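Clitell Square Seat Cushion, blue-gray
Seating > Chair and bench pads > Square

The Clitell is a square padded cushion for flat seats, benches and hard stools. It has a textured knit cover, rounded corners and a thick edge that keeps its height out to the rim. The fill is a single foam block, cut to size before the cover goes on, so there is no loose material to shift toward one side.

Item number: 634
Color: blue-gray
Cover: knit, fine raised pattern, same fabric top and bottom
Fill: one-piece foam, medium firm
Closure: zipper on one side
Care: cover machine wash cold, line dry; wipe foam with a damp cloth only
Sold: singly or in sets of 4

Surface and firmness

The top face is flat enough for light items to stand on it. Under a seated adult the foam compresses evenly and recovers within 3 minutes of the load being removed. New cushions are firmer for the first weeks of use and soften slightly after that. Cushions shipped in the compressed pack should be left flat for a full night before use.

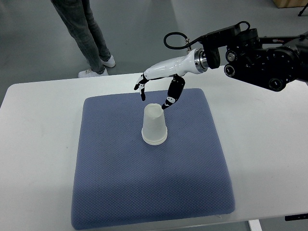 Clitell cushion, top face, with upturned cup.

The pattern is knitted into the cover and does not wash out. It also gives some grip against clothing, so the cushion needs less adjusting than a smooth woven one. On polished seats we suggest the Aubert non-slip sheet, sold separately - cut it slightly smaller than the cushion so the edge stays hidden.

Color

Blue-gray is the only color in the current run. It reads closer to periwinkle in bright light and closer to slate in shade. Dye lots vary a little from one run to the next. Customers matching cushions across a row of seats should order the full quantity at one time.

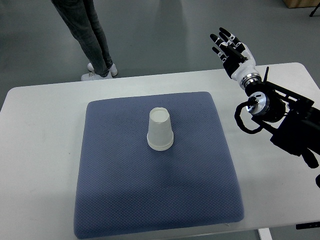

Beverley Tautahi asks whether the cover can be bought without the foam, as she has two cushions from the earlier run and wants to keep the inserts. It can. Replacement covers are listed under Spares and fit both runs, but the older insert is slightly thinner and the cover will sit looser at the corners.

Fitting the cover

Open the zipper fully. Fold the foam in half, push the fold to the far end of the cover and let it open. Work the two far corners into place first, then the near ones, then run a hand along each side to seat the edge seam. Close the zipper slowly at the corners. Do not use the cushion without its cover - uncovered foam yellows in daylight and tears at the edges.

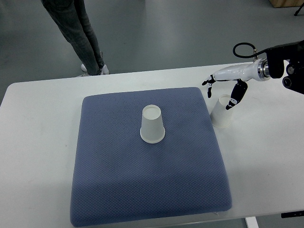

Clitell cushion on a white tabletop. Cups not included.

Delivery and returns

Orders leave the Brirthorpe warehouse within 3 working days. Sets ship in one carton. Unused cushions may be returned in the original bag; opened compressed packs are accepted if the cover is clean and the label is still attached. The Sendov bench pad, the long version of this cushion, is out of stock until June.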